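斯塔纳姆（Statanham）手部示教套件：手套、标记方块与桌面作业规范

适用于抓取与放置类动作的采集，供机器人技能学习使用 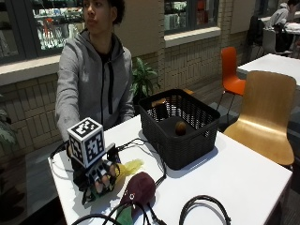
很多老师和工程师第一次联系我们，开口就问手套多少钱、几天能到，聊着聊着才说起，其实家里已经有一副别家的手套了，录出来的数据却总是没法用。所以这一页写得比一般的产品页啰嗦一些，除了套件本身，我们把内部一直在用的那份作业规范也放了进来，您买不买都欢迎拿去参考。规范最早由韦罗妮卡·西马（Veronica Sima）起草，后来宋嘉慧（Jiahui Song）在恩纳凯（Enache）实训室带着学员一条一条地试，改到2022年3月才定下现在这一版。

套件包含什么

黑色传感手套一只（左手或右手，下单时请注明），手背支架一个，白色标记方块一个，指节用的白色小标记片一套，连接线与理线扣若干，纸质规范手册一本。方块各面印有黑白方格图案，供固定相机识别手背的位置和朝向。手套为露指尖设计，摸毛绒、布料和光滑的小物件时，操作者还保留着自己的触感，动作会自然很多。

主要参数

方块边长：45毫米
建议相机到桌面的距离：92厘米
单次佩戴建议上限：600秒
手套尺码：小、中、大
桌面要求：浅色、哑光、平整

佩戴与校准

先洗手擦干，再戴手套，指根要推到底，手腕处的搭扣贴紧就好，不必勒。方块要立正，支架底座与手背之间不能晃动。用另一只手轻轻推一下，如果方块跟手背不是一起动的，请拆下重装。校准时手掌平放桌面，停一会儿，再依次弯曲每根手指。换人必须重新校准，哪怕两个人的手看上去一样大；同一个人中途摘下再戴，也照此办理。

线缆

这一条我们改的次数最多。手套引出的线应留出余量，让手能走到桌面最远的一个物件而线不绷紧。多余的线请用理线扣收成松松的一圈，放在动作路线以外。线可以经过桌面，但录制过程中不要压在篮子或物件下面，拿起东西时带动了线，那一条就作废重录。桌边垂下去的部分要固定在桌腿上，走道一侧不留线环，免得有人路过时绊到。

物件与容器

软的、硬的、大的、小的，最好都备一些。我们常用的有毛绒玩具、布片、蓬松的织物，再加上圆滑的小件，配一个敞口的篮子就能做很多放置练习。每件物品请先登记名称和材质，再上桌。软物每次放下后的形状都不一样，不要刻意摆成同一个样子，训练出来的抓取动作才经得起变化。反光太强的物件请单独标注。放进篮子时，手要完全退出篮口再结束这一条，很多初学者收手太早，后面剪都剪不回来。

操作者与现场

采集可以在教室、公共休息区或展厅里进行，我们并不要求专门的房间，但开始前要跟附近的人打声招呼，并在桌旁放上采集告示。相机拍得到的人，应当知道自己可能入镜；凡是要对外发布的素材，须取得本人同意。未成年学员参加时，请另备监护人签字的同意书。操作者随时可以喊停，无需说明理由，带组的人应当立即停止录制。手套内衬一人一换，用过的按手册第5页的方法清洗晾干。

数据留存

每一条记录都要写明操作者编号、手套编号、校准时间和物件清单，姓名不进文件名。失败的抓取也请留下，标清楚“失败”即可。米尔恰·西马（Mircea Sima）在斯基索普（Skistthorpe）做夹爪策略时，就是靠这一类记录找到了好几个容易滑脱的握法，我们从那以后再也没让学员删过失败的条目。

订购与培训

套件现货由沃伍德（Worwood）仓库发出，到货一般需要5个工作日左右。首次购买附赠一次线上培训，由雷托·普兰特尔（Reto Prantl）主讲，需要中文讲解的请在备注里写明，宋嘉慧会陪同。旧款支架可以寄回更换，运费各付一半。手套尺码拿不准的，量一下手掌最宽处的周长，连同左右手一起写在订单备注里。

规范的下一次修订安排在九月，意见请寄给奥卢瓦托辛·阿坎德（Oluwatosin Akande），附上您现场的桌面尺寸和相机高度，他回信会快很多。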